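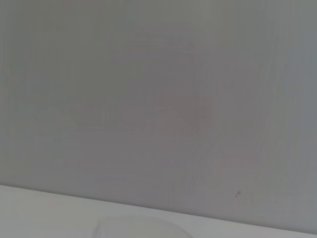

Photo: Cavmont workshop notes, bench 3

Keeping a shared bench clean when part of the work is automated

At Zerbridge the arm now does the repeat handling at the bench, and the staff who used to do it load the trays, clear faults and look after the surfaces. Cleaning used to happen in the gaps between jobs. With the arm running there are fewer gaps, so it has to be given a slot. The tips below apply to any pale bench set against a painted or laminated wall.

Wipe the wall first, then the bench. Use long strokes from top to bottom and turn the cloth at each pass. Fine vertical streaks on a grey wall show up most under flat, even light, so check from the side as well as from the front.

Faint pinkish or reddish smudges should be tried with a damp cloth and a drop of washing-up liquid before anything stronger. If a mark stays after 2 passes, leave it and write it in the bench log. Scouring pads dull the finish, and a dull patch is harder to live with than a smudge.

A small dark speck low on the wall may be dirt or a chip. Press a damp cotton bud on it and lift. Dirt will usually colour the bud; a chip will not. Chips go in the log with their distance from the bench edge.

Run the cloth along the join between wall and bench last -- crumbs and dust pushed back during the day end up there.

Pale dishes on a pale bench are easy to miss by eye, and a camera can have the same trouble. We put a dark mat under ours during set-up. Bowls go back to the marked position before the arm is restarted.

Stop the arm at the switch, not from the screen, before reaching across. The Ogura controller keeps its position after a stop, so no time is lost.

The cleaning slot is now part of the shift rota, and whoever has it does not also load trays.

Last revised 2024-04-10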